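Dulleo Planner
Motion planning for two-arm cells, by Jundanen

If you have ever set up two arms over one small bench, you will know the feeling of watching them both head for the same corner. Dulleo Planner takes that worry on for you. It plans both arms together, checks each path against the other every 12 milliseconds, and slows one down — gently, with no juddering stop — when they want the same bit of space. 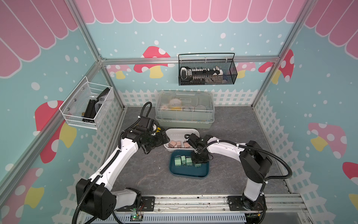
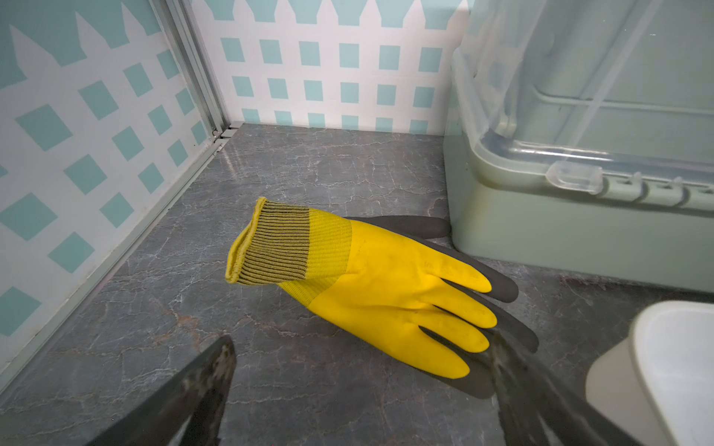
Soft things and hard things get their own grasp settings, so you can keep a light touch for cloth and a firmer one for blocks, and switch between them in the middle of a job. Settings are saved in plain text files, which Fergus Cowie on our support desk will happily read through with you if a job keeps failing.

The licence covers one cell (two arms, up to 40 saved jobs) and comes with 12 months of updates. Drivers for the Prondlow and Majumder controllers are included.

Order code: 2098
Price: £336 per cell, plus VAT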